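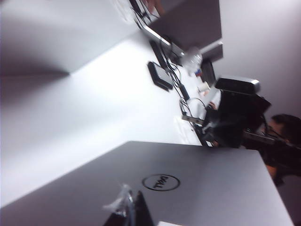
Zeledix Wrist Capture Kit

The Zeledix Wrist Capture Kit records close-range video and joint positions from a robot arm while an operator guides it through everyday tabletop work. It was developed with the Flosau laboratory for research on learning from demonstration, in particular the handling of thin, flexible items such as plastic film and bags.

Method
Each demonstration is stored as one synchronized record of wrist video, arm position and gripper opening. Video is saved at 30 frames per second and commands at 10 per second. Operators work among ordinary office objects, and the table is not cleared between recordings.

Results
The May release of the Flosau set contains 1,812 accepted demonstrations from 2,000 attempts. Policies trained with the wrist view released soft items more reliably than those trained with a fixed overhead view – the difference was small for rigid items.

Supplied with the kit
Wrist camera and mount
Gripper finger set, Pryor or Allen pattern
Recording software and calibration sheet

The kit is available to universities and research institutes. Specifications valid as of 15 October 2022.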